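Standpunkt

Greifer gehören in den Alltag, bevor sie in die Tabelle kommen

Von Chun-hung Kwan

Wer derzeit Greifer für mobile Assistenzsysteme vergleicht, stützt sich in der Regel auf Datenblätter. Dort stehen Schließkraft, Hub, Eigengewicht und Wiederholgenauigkeit, gemessen an Prüfkörpern aus Stahl oder Hartschaum. Für die Bestückung einer Werkzeugmaschine mag das genügen. Für die Arbeit in Wohnungen, Pflegeeinrichtungen und Wäschereien genügt es nach Auffassung des Verfassers nicht.

Im Rahmen des Vorhabens Riseo wurden am Standort Wultden 6 Greifervarianten über 60 Arbeitstage hinweg erprobt, darunter der Parallelgreifer von Nekero und zwei Gelenkfingerbauformen von Mekonnen. Die Rangfolge aus der Laborprüfung ließ sich im Umgang mit Textilien nicht bestätigen. Der Greifer mit der höchsten Schließkraft schob bei gefalteter Kleidung regelmäßig die oberste Lage zusammen. Die nachgiebigere Bauform, im Datenblatt auf einem hinteren Platz, nahm dieselbe Lage auf und ließ die darunterliegenden liegen.

Von 223 ausgewerteten Greifversuchen an Kleidungsstücken scheiterte die Mehrzahl der Fehlversuche am Anfahrwinkel und am Belag der Finger. Der Antrieb war nur selten die Ursache. Dennoch wird in Beschaffungsverfahren weiterhin vorrangig über den Antrieb verhandelt, während der Belag als Verschleißteil gilt und im Angebot häufig nicht einmal benannt wird. Das ist ein Versäumnis, das sich mit geringem Aufwand beheben ließe.

Handgeführte Greifer verdienen in diesem Zusammenhang mehr Beachtung, als ihnen die Fachdiskussion bisher einräumt. Sie erlauben es, Fingergeometrie und Belag zu beurteilen, ohne dass ein Arm montiert, eingemessen und abgesichert werden muss. Die bedienende Person spürt unmittelbar, wann ein Stoff nachgibt und wann er rutscht. Der gelegentlich erhobene Einwand, solche Versuche seien subjektiv, trifft zu, wiegt jedoch weniger schwer als der Umstand, dass viele Laborwerte am späteren Einsatz vorbeigehen.

Zu fordern ist daher, dass Vergleichsprüfungen künftig einen textilen Teil enthalten, dessen Gegenstände offengelegt werden: Jeans, Jacken mit Knöpfen, gefaltete Decken. Ebenso sollten Umgebung und Beleuchtung dokumentiert werden. Ein Kabel neben dem Wäschestapel verändert die Aufgabe stärker als mancher Unterschied in der Regelung.
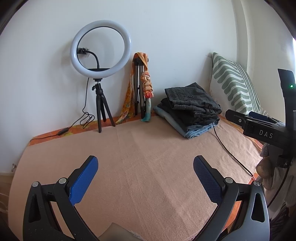 Wie viele Versuche sind je Greifer erforderlich, damit ein Vergleich belastbar ist?

Der Verfasser empfiehlt 200 Versuche je Bauform, verteilt auf mehrere bedienende Personen und mit einem Belagwechsel nach der Hälfte. Kleinere Reihen eignen sich zur Vorauswahl, sollten aber nicht als Grundlage einer Vergabe dienen.

Für die nächste Erprobungsphase, die im Mai beginnt, ist in Wultden ein entsprechendes Protokoll vorgesehen. Hersteller, die ihre Fingerbeläge gesondert prüfen lassen möchten, können sich daran beteiligen.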